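Notice to Incoming Residents of Allel House, Predcombe

Residents are reminded that the house was completed in 1907 and that its habits are older than its plumbing. The Lorkham Trust accepts responsibility for the roof, the stairs and the outer doors. It does not accept responsibility for the bell.

The bell rings at 4.16 each morning. It has no rope and no clapper, and the Trust holds 708 letters on the subject, the earliest of which is in verse. Residents who are woken by the bell should remain in bed until it has finished. Those who find themselves already standing on the landing should give their names clearly and return the way they came.

Flat 16 is let on the usual terms. Its door may at times be found on a different floor from the one stated in the lease. Rent remains due in full wherever the door is. Post should be left with the Tennant Street office, which will forward it once the floor has been established.

The kitchen is shared by arrangement between neighbouring flats. Whatever is set out there overnight should be set out for one more person than is expected.

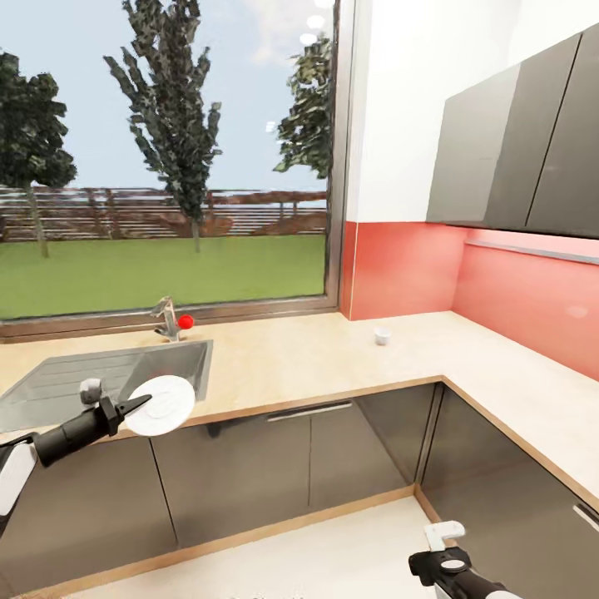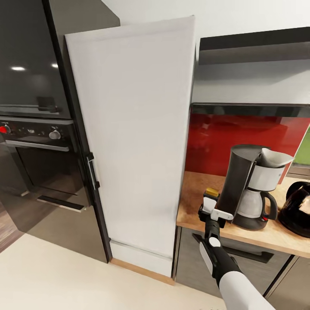
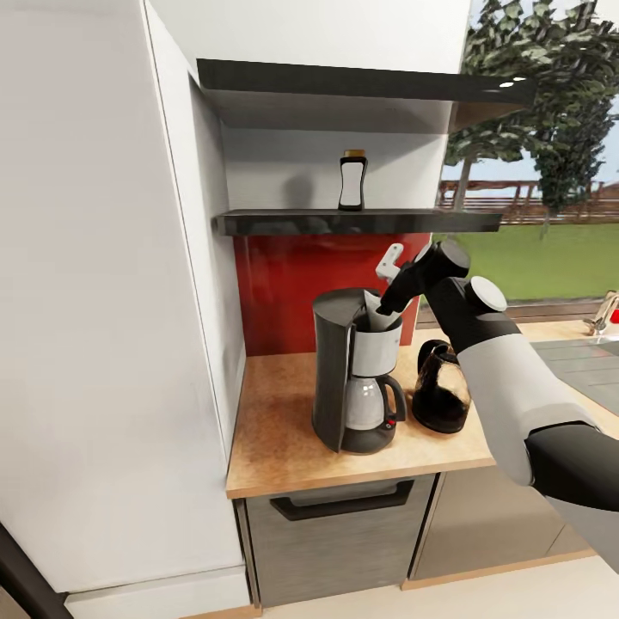
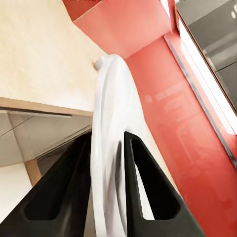
The kitchen, with the sink in the first view, the oven in the second and the coffee maker in the third.

In August the river is heard in the cellar. The Trust has consulted the county maps and is satisfied that the river runs almost a mile to the east. Residents may store bicycles in the cellar during this month but should not leave boats there, as a boat left in the year of the long drought was returned to its owner with 203 wet coins in it and a request for change.

Complaints are heard in the front parlour at three in the afternoon. The parlour will be lit. A resident who enters and finds the chairs already taken should wait in the passage, and should not answer if the complaint being read aloud is the one in his or her own pocket.

Keys are to be handed back on the last day of the tenancy. Any key that has grown should be handed back in its box.

By order of the Lorkham Trust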